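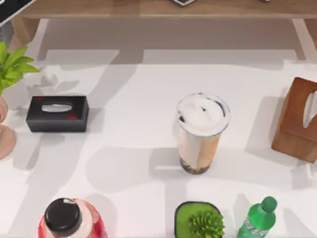 Our half of the project was the gripper comparison, all in sim – the real arm was booked out by the other group until November so we went with the simulator. Two end effectors, the Terkoda parallel jaw and the Plistix soft three-finger one, same arm model, same controller, same camera looking straight down on the white table. Objects were picked to be annoying on purpose. The bubble tea cup is tall and clear, and the depth camera in sim lets you set how badly it copes with see-through plastic, so we left that on. Two tissue boxes, a black one and a wooden one, for the flat-sided stuff. Soda bottle lying on a diagonal so the wrist has to turn. The succulent was Tarmo's idea and we regretted it a bit.

Method

Each gripper got 77 tries per layout, 4 layouts. Objects put back to the start pose after every try by the script. A grasp counted if the object stayed up for two seconds after the lift. Dalia Siliņa wrote the reset script, Tarmo Lill did the controller gains, I did the logging and most of this report (sorry about the formatting).

Arms start parked out of the camera view so the first image is clean for the grasp planner. Shadows left on. We tried turning them off on Tuesday and the planner did better, but that felt like cheating.

Results

Terkoda jaw – good on both boxes, quick, no real complaints. On the cup it got 53 out of 77 in the first layout. Most misses were the planner reading the cup's shadow as part of the cup and closing too far left. Not realy the gripper's fault.

Plistix soft – slower, needs more room around the object. Better on the cup, worse on the boxes, because the fingers slid off the corners. Plant was bad for both. The leaves poke out past the planter so the planner goes for leaves.

Controller: position control was fine for the jaw. The soft one needed the force mode or it squashed the cup mesh, and the physics went wierd after that and we had to restart the run. Lost about 2 hours of logs.

Still to do

Rerun layout 3, the seed was wrong. Try the side camera as well as the top one. Get the friction numbers for the soft fingers measured properly, we guessed them. Tarmo wants the gains redone for force mode before we touch the real arm.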